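Community Boards > Home and Kitchen > Parties and Get-togethers

Topic: Portioning snacks into little cups for a school fete, without losing my mind
30 replies, page 2 of 2

wattle_and_daub wrote:
Hello again everyone, and thank you for all the lovely answers on page one, I've read every one of them with a cup of tea. To catch up anyone just joining, I've put my hand up for the snack table at our February fete (I know, I know) and I need 92 small cups filled with something the kids will eat and the parents won't grumble about. I've done a trial run with the orange colour theme and I'm still stuck on when to fill them. The night before, or the same morning?

Mrs_Plumstead wrote:
Same morning, love, every time. I did the night before once for my daughter's netball breakup and everything had gone soft by the time the kids got to it. The cling wrap had come away from half of them and I felt awful. If you get two people on it, that many cups is not even an hour.

gravelroad7 wrote:
I'll disagree with that, sorry Mrs P! It depends what's in them. Anything crunchy, yes, fill it in the morning. Jelly is the opposite and you have no choice but to do it the night before, and lollies don't mind either way so long as the kitchen isn't steamy. I've got a lidded tub from Rulberg that takes a couple of layers of cups with a tray between, and they sit in there quite happily overnight on the laundry bench.

Filipa Sequeira wrote:
Can I put in a word for thinking about the fill height as well? People always want to fill to the top because it looks generous, and then the little ones tip the lot down their fronts before they've made it back to the picnic rug. Halfway is plenty. It still looks bright through a clear cup, and you'll be surprised how much further a big packet goes.

Mrs_Plumstead wrote:
Halfway looks mean, Filipa! I'd go three-quarters and put up with the sweeping. (And gravelroad, fair point about the jelly, I was only thinking of the crunchy sort.)

tommo_farina wrote:
Thomas Farina here, I do the canteen roster at ours. I'm with Filipa. We went to half cups a couple of years back and not one child has complained to me, though a few of the dads have. The other thing I'd say is pick your table before you pick your cups. We used to have a white one and everything disappeared on it. A coloured top makes clear cups so much easier to see, and you knock over fewer of them when you're reaching across.

wattle_and_daub wrote:
Oh that's a good thought about the table, Thomas. Ours is green, and I must say the orange does look cheerful on it. I've gone with the half fill for now (sorry Mrs P, I was torn!) and a clear cup with a bit of a faceted rim, so there's something nice to catch the light.

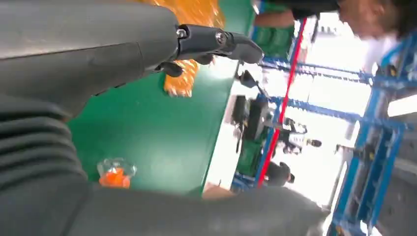
Re: Which cups, and where from?

gravelroad7 wrote:
Very smart, I like the orange against the green. Are those the Danko ones? I've had good luck with Danko, but the Zirketetti cups I bought last time split down the side if you so much as looked at them.

wattle_and_daub wrote:
They came out of my sister's cupboard so I couldn't tell you the brand, but I'll ask her when she's back from the coast. I'll need to buy more in any case, as she hasn't got nearly enough.

Mrs_Plumstead wrote:
Try Jerkex, down past the hardware shop. They'll do you a sleeve at a good price if you mention it's for the school. And all right, I'll allow you the half fill, but please keep a full jug of the stuff behind the table for seconds.

Filipa Sequeira wrote:
Seconds from a jug is a very good compromise, and I'm pinching it for our end-of-term do.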